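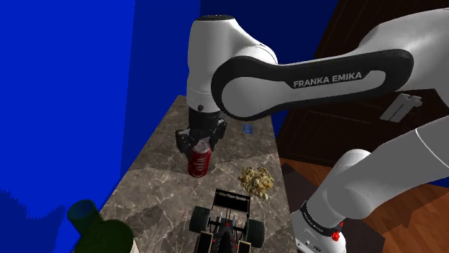
Teaching by Hand, One Soda Can at a Time

Features | 8 June 2019

Kerstin Bråten spent most of the winter moving a soda can across a table that does not exist. The table has a marble top. The can is red. The arm that picks it up is a Franka Emika, drawn on a monitor, and it does whatever her right hand does, a fraction of a second later.

Bråten works for Drokirik, a small software company that builds training material for robot arms. Her job title is demonstrator. She sits in a desk chair with a handheld controller, looks at the simulated table, and performs a task while the computer records every joint angle of the arm along the way. One performance is called a demonstration. By the end of the winter she had recorded 2457 of them.

"The first hundred were terrible," she says. "I kept coming at the can too fast and knocking it over. Then I started slowing down before I closed the fingers, and it got easier."

The idea of showing a robot a task is older than the software. On factory floors, workers have long taken hold of an arm and walked it through a weld or a paint pass, and the machine played the motion back. That works well when the part is always in the same place. A kitchen or a stockroom is a different matter. A can may be near the edge, or standing next to a bottle, and a motion that is simply played back will close on air.

Drokirik's program, called Mistaleck, takes a large number of demonstrations and trains a control program to produce the motion itself from what the camera sees. The objects are shuffled between recordings. A race car may stand at the front of the table one time and at the back the next. Some of the things are there to be picked up and some are just in the way.

Clutter turned out to be the hard part of the work. In the early recordings the table held only the can, and the trained arm did fine until a second object was put down. Then it hesitated, or reached for the wrong thing. The team threw out most of that first set and began again with mixed tables.

Bråten does her recording in blocks of 43, then stops to rest her wrist. On a good day she gets through 195 demonstrations. Bad ones are deleted on the spot with a thumb button. She deletes a demonstration if the can tips, if the arm brushes the bottle, or if she changed her mind halfway. The last kind is the worst, she says, since the arm will learn to dither.

Doing all this in simulation has obvious savings. No can gets crushed and no arm has to be repaired. A table can be reset with one key. The drawback is contact. Simulated fingers grip a simulated can more predictably than rubber grips thin metal, and a policy that has only seen the screen tends to squeeze too late or let go too early when it is moved to hardware.

For that reason the company also records by hand on a real arm at its shop. The operator switches the motors to a soft mode, takes hold of the wrist, and guides it. It is slower and harder on the back. Bråten manages some 3 good recordings in the time it takes to do a dozen with the controller. She says she prefers it anyway, because she can feel the weight of what she is lifting.

A second tool, Mustach, compares the two kinds of recording and marks the places where they disagree. Nearly all the marks fall in the last inch before the grasp.

The next task is pouring, which is due to start in July. Bråten has been practicing with the green bottle.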